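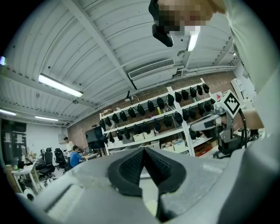

Does automation at work mean fewer people? At our shop it mostly meant the same people doing different things.

Plakelside put in the Tomić sorting line over 2 years ago, and I was sure I'd be out by November. I wasn't! I used to pack orders all day – now I fix what the line gets wrong, and my shoulders are a lot happier. 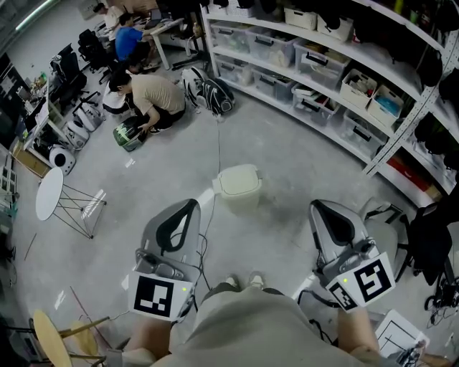 I do miss the talking, though. Packing left your head free, and now I'm watching a screen and can't follow a story past the first half. The pay bump was small too (two grades on paper, not much at the grocery store).

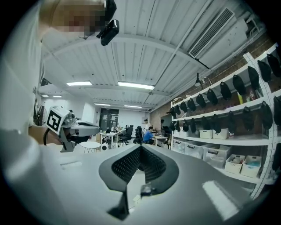 Waldemar Ziółkowski commented that at Janberg the new jobs went to new hires, and the old crew got six weeks of training and then night shifts.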